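Work and Machines, Unit 6
Handout for the session of Thu 12 March, Saxena Hall, upstairs room

The bedside table: what happens to a room attendant's day when part of the room is done by a robot

Welcome back, everyone, and thank you for the field notes, which I read on the train with great pleasure (and with some trouble where the ink had run, so please type them next time if you can). Several of you asked for something in writing on the hotel visit before we discuss it, so I have put my own notes into a handout. It is longer than I meant it to be. Read as far as the section on pay if you are short of time and bring the rest with you.

Background to the case

The Marulico is a hotel of 86 rooms in Mornham, in a building put up in 1856 as a wool exchange, with the sloping corridors and odd corners you would expect. Housekeeping there has been organized the same way for as long as any of the staff can remember. An attendant gets a list in the morning, takes a cart, and does each room from the door inward: strip, make, bathroom, surfaces, floor, check. A full turnaround is planned at 45 minutes, and that figure appears in the rota, in the wage agreement and, as you heard for yourselves, in a good many arguments.

The machine is a two-armed robot supplied by Stitix. It does not make beds and it doesn't go near the bathroom. Its share is what the staff call "the smalls," meaning the things on and near the furniture that have to be lifted, wiped under, wiped over and set back: phones, lamps, remote controls, trays, and whatever a guest has left on the floor. Anyone who has done the job will tell you that the smalls are where the time goes. A bed takes what a bed takes, and you can plan for it. A bedside table might be done in a moment, or it might hold you up so long that you end up skipping your break.

What "a simple task" looks like up close

I'd like us to spend a good part of the session on one object, the bedside telephone. When the managers first drew up their list of jobs for the robot they ranked each job by difficulty, and the phone was put down among the easiest, next to the wastebasket. The attendants laughed when they saw it. Think about what is involved. The handset has to come off its cradle, be cleaned at both ends where people talk and listen, and go back the right way around. The cord is attached to it the whole time. The cord has opinions! It curls, it gathers in front of the base, it drags on the tabletop, and if you lift without minding it you can pull the whole phone along behind.

A person does all this with the left hand while the right one is already reaching for the cloth, and couldn't tell you afterward how it was done. We met this in Unit 2 under the name of tacit skill, and I promised you then a better example than riding a bicycle. I think the phone cord is it.

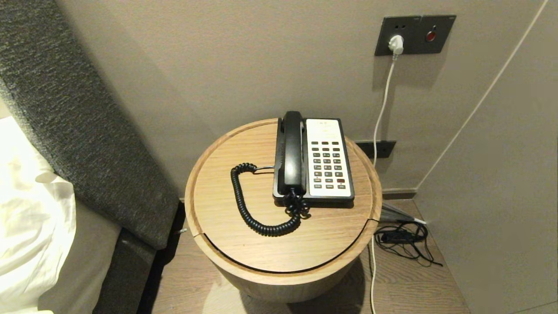
Gaurav Tomar disagrees with me on this, and he put it well in the margin of the draft: calling it tacit skill lets the managers off too lightly. The attendants could describe the trick with the cord perfectly clearly, he writes, and did so to us in the corridor. What was missing was anyone asking them before the list was drawn up. "It was unspoken only in the sense that the meeting was held without them."

I have left my paragraph as it was so that you can see what he was answering, but I believe he has the better of it, and I'd like you to come ready to take a side. There are two different claims tangled together here. One is that some knowledge resists being put into words. The other is that some people's words are not collected. They lead to very different advice. If you hold the first, you send in someone with a stopwatch and a camera. If you hold the second, you pay the attendants for an afternoon and put coffee on the table.

Who teaches the robot

At the Marulico they came around to the second way by accident. The handset kept being set down crooked, the switchboard downstairs kept showing rooms as busy, and the reception desk logged more than 1000 of these false calls between the start of the trial and the end of November. Reception complained to housekeeping, housekeeping complained to Stitix, and Stitix asked whether one of the attendants could sit with their technician and show what she did. So a new piece of work came into being that had never been on any job description. The staff call it "minding." You stay in the room while the robot works at the table, you step in when it stalls, and you mark on a tablet what went wrong, choosing from a list of causes.

Please look carefully at that list of causes, which I copied out for the appendix. It was written by engineers and it shows. There are several entries for grip and several for what they call obstruction, and there is no entry at all for "I could see this was going to happen." Yet when you talk to the minders, that is the thing they say most. They see the cord lying badly before the arm has moved, and they have to decide whether to straighten it (which keeps the morning on time and teaches the machine nothing) or to let it go wrong and log it (which is what they were asked to do, and makes them late).

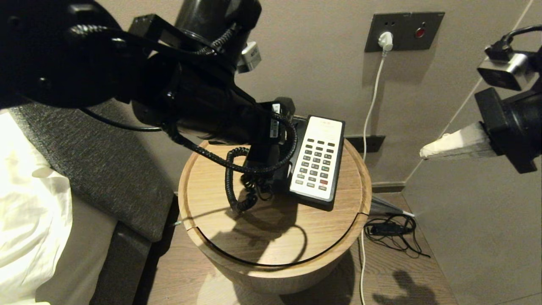 That choice comes up many times in a shift, and it is made by someone whose pay is tied to rooms finished. I want you to notice how quietly the cost has moved. Before the trial, a slow table was simply a slow table, and everybody from the floor supervisor up knew that some rooms ran over. Now a slow table is an event with a time on it and a cause beside it, and the attendant's name is at the top of the page. The supervisor we spoke with was quite sincere in saying that the log is there to measure the robot. I believe her. But a record made for one purpose tends to be handy for another, and the attendants, who have worked in other hotels and under other supervisors, are not being foolish when they fill it in with that in mind.

We should also be fair to what has got better, for the attendants themselves were, and I don't want anybody leaving this course thinking that every change in a workplace is a loss with a ribbon on it. Bending is down. Two of the older women told your group that their knees and lower backs are easier at the end of the week than they were a year ago. Reaching behind furniture is a miserable business in rooms as narrow as those, and they don't miss it. There is some pleasure in minding, too, on a good day. One attendant said she liked having something in the room to talk to, even if it never answers.

Pay and the 45 minutes

Here we get to the part you must read. The planned time per room was agreed when one person did everything. With the robot doing the smalls, management's first thought was that the figure should come down. The staff's first thought was that it should go up, seeing that one person was now doing the bed, the bathroom and the minding. Both sides brought sensible reasons, and for the length of the trial they have agreed to leave the number alone and to pay minding as a small supplement by the shift.

Dinesh Kandpal's reading of this, set out in the article in your course pack, is that the supplement is the most important thing that happened at the Marulico, far more so than the machine. A supplement says: this is extra, this is temporary, this sits outside your real job. He would have liked to see minding written into the grade, with training attached and a route upward from it. His argument is that work with no name in the wage agreement is the first to be squeezed when the trial is over, and he gives cases from laundries and from warehouses that you will find useful for your essays, especially if you are writing on question two.

Floors, and the matter of guests' things

A smaller point, but one that came up in nearly everybody's field notes. Guests leave things on the floor. Umbrellas, chargers, bags, cables of every sort pushed into the corner by the outlet. An attendant has a whole set of manners for this, learned from other attendants. You don't open a bag. You may coil a cable but you don't unplug it. You move an umbrella only if you have to, and you put it back where the guest will look for it, even if somewhere else would be tidier. None of that is in the house manual, which says only "leave guest property undisturbed," and which no one could follow to the letter and still clean a floor.

So who should decide what the robot may touch? The first setting was that it would leave anything on the floor strictly alone, and the result was that the corners went undone and the minder did them on her knees. The next setting let it move small items to one side, and then there were complaints at the desk from guests who couldn't find their chargers. At present the minder decides, room by room. That seems to me humane, and also seems to me to put one more decision on the person least able to say no if it turns out badly.

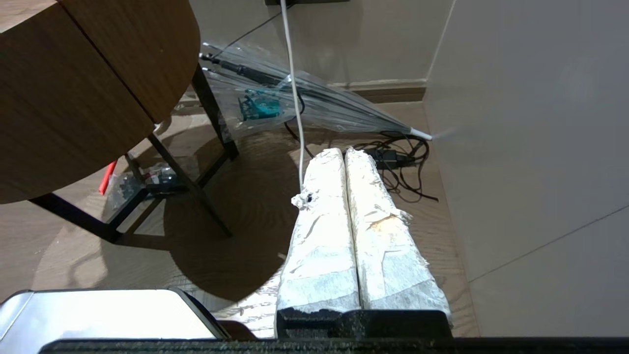 A student in last term's group, reading an early version of this section, objected that I was making the attendants sound put upon, when deciding is exactly the part of a job that people want more of. Her mother cleaned offices for years, she wrote, and would have been delighted to be asked what should be moved and what should be left. What she'd have wanted along with it was a note in writing that it had been her call to make, so that a complaint wouldn't land on her alone.

I have thought about that comment a good deal. It would be easy to meet, it would cost next to nothing, and when I raised it with the manager he said he saw no reason against it. It had not been done by the time of our visit.

For the session

Please bring your field notes, the Kandpal article, and one page (no more, I beg you) on any one of the following.

Choose a task from a job you have done yourself that an outsider would call simple. Write down what you would tell a person who had to teach it to a machine, and then what you would leave out, and why.

Take Gaurav's side or mine on the phone cord.

Rewrite the list of causes in the appendix as an attendant might have written it.

Draft a paragraph for the wage agreement that gives minding a name, a grade and a limit on how many rooms in a row one person can be asked to do it.

Reading for those who missed the visit: the course pack, sections on service work and on measurement. The appendix with the list of causes is stapled to the back of the paper copy, and there are spare copies in the tray outside my door. The room upstairs gets cold after four, so bring a sweater, and I'll bring the kettle.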